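Trullix tries two finger designs on its hand-held grippers

May 2, 2020

Trullix, a small automation company that builds picking equipment for parts warehouses, has started a side-by-side trial of finger designs for its hand-held grippers. The company wants to settle on one design before it orders molds in November.

The trial compares a stiffer finger supplied by Hukden with a softer one that Trullix developed in its own shop. Both fit the same gripper body, so a person can switch from one set to the other without changing the camera or the mount. The company said that was the main condition when it asked for samples – it did not want to compare two fingers and end up comparing two cameras.

Each finger design is put through 12 tasks. Most of them involve picking up something small, turning it and setting it down in a tray. Others are closer to what customers ask for, such as pulling a bag of screws out of a bin or closing the lid of a carton. Every task is repeated 50 times per design, and the operators trade off during the day so that one person's habits do not decide the result.

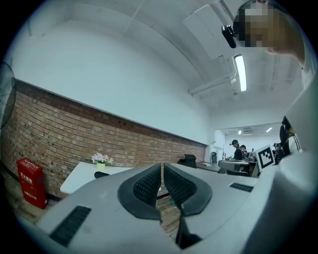

The trial uses hand-held grippers with a pair of dark mesh fingers.

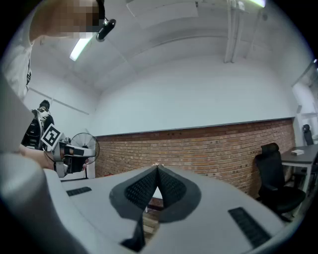

The recordings go to Sonolent, a software firm that works out the path of the gripper from the camera images and checks how well it can be repeated by an arm. Runs in which the position is lost for too long are thrown out and done again. In an earlier round some seven percent of the runs had to be repeated, and Trullix has since changed the lens settings and the order of the tasks.

Early results are mixed. The Hukden finger has done better with flat, heavy parts, where the softer design tends to twist under the load. The softer finger has dropped fewer round items and left fewer marks on coated surfaces. Operators have also reported that it takes less force on the trigger, which matters over a long shift, although the company has not measured this yet.

Wear is still an open question. The softer material showed small tears at the base after the first round, and a second batch was made with a thicker edge. Trullix said the new batch is holding up so far, but that it will not draw conclusions until all the tasks are finished.

Price may play a part as well. The Hukden finger comes ready to mount, while the in-house version has to be trimmed by hand after casting. If the softer design is chosen, the work would go to an outside shop.

The arm tests come next. Bakhtiari, a maker of light robot arms, has lent Trullix a controller and an arm for that stage, and both finger sets will be mounted on it with the same adapter plate. The company plans to run the same tasks in the same order, first at half speed and then at the speed used in a warehouse.

Trullix said it will share the task list and the drop counts with customers who took part in planning the trial. A wider release has not been decided.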